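Week 4 notes: when the grip goes wrong

Okay, so last week's fault! I set the Hudden rig to release the toy at the plate, and it kept squeezing. The release signal never arrived and the watchdog was set to 200 seconds (my typo, should've been 20).
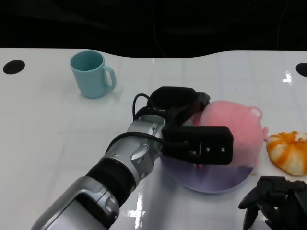
Fig. 2. Gripper closed on the pink toy, over the purple plate.

Leidy Cuadros hit the e-stop. Please keep your hands off the table till it's pressed, even if the arm looks parked. Bring your timeout settings to the lab.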